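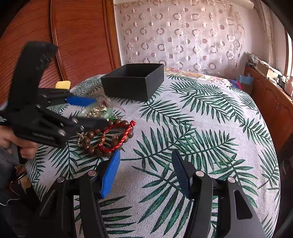 Bedroom 2: walk-through checklist, with my comments

Checklists > Gallardo Guesthouse > Upstairs > Bedroom 2

Done by Derek Lambert on April 3, 2024. Kipchumba Massawe did the February round, so anything marked "carried over" is from his sheet.

1. Bed and bedding: OK
The palm frond spread is still my favorite in the house (big green leaves on light gray, you feel like you're on vacation already!). I pressed along both sides of the mattress and nothing creaked. The flowery pillow doesn't match it one bit and I'm leaving it exactly where it is.

2. Small items on the bed: NEEDS ATTENTION
The jewelry has to come off the spread before anybody little stays in this room. The pearls and the silver beads and green charms are all choking size, and so is that little gold-toned charm sitting in the loop of the wooden bead bracelet. Please keep the beads in their plastic bag and make sure it's closed. The red cord is twisted up with the bracelet, so go easy when you pick it up or you'll have the whole lot on the floor. The black box has no lid, so find one that does, or put everything on a high shelf.

3. Scissors: NEEDS ATTENTION
Small pair, should live in the desk drawer downstairs. Same goes for any loose cables, coil them up and get them off the bed.

4. Wardrobe: OK, carried over
Kipchumba wrote "check wall strap" and I did, by pulling on it harder than I probably should have. It held. The slats are dusty again, but that's a cleaning note and I only mention it so he knows I looked.

5. Curtain: OK
The sheer one with the gray circles. No heater under it, no lamp near it, and I'd like it to stay that way all winter.

6. Cabinet under the window: FAIR
Too much stuff on top! Papers and a cardboard box right by the window is how you get a kid climbing up to see what's there. I'd clear the whole top. Window latch works, a bit stiff, I gave it a squirt of oil.

7. Smoke alarm: OK
Tested it, and my ears can confirm.

8. Floor and doorway: OK
Rug pad is the Pivholm one and it grips fine.

Still open: items 2 and 3, and the cabinet top if there's time. Kipchumba, initial next to each one when you've done it and leave the sheet on the hook.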